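Open day at Drestance, Tue 18 January

I'd been looking forward to the Drestance open day for weeks, and it was well worth the two train changes. The old Jurnon building is much bigger inside than it looks, and they let us wander more or less where we liked. The first hall was all shop-floor work -- shelf stacking, box folding, sorting bolts into trays. The box folder was a joy. It did 100 flat packs while I ate my sandwich!

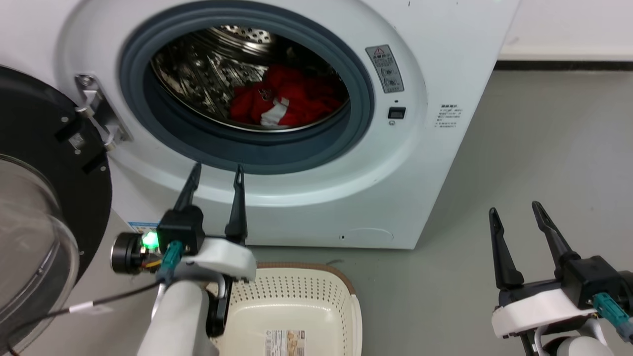

Laundry was what I'd really come for, and the home hall gave it a whole corner. I do a lot of washing, and I've always thought the hard part for a machine would be the soft stuff. Take a crumpled red bundle at the bottom of a steel drum, lying over to one side, with a rubber seal to get past on the way in and a basket waiting on the floor. Two slim black fingers on each hand seems very little to do all that with, but I came away thinking it's closer than I'd supposed. Folding, the staff told us, is still a long way off.

Tea was in the Stestier room upstairs (good scones, weak tea). They open again in April and I'm going back for the dishwashers.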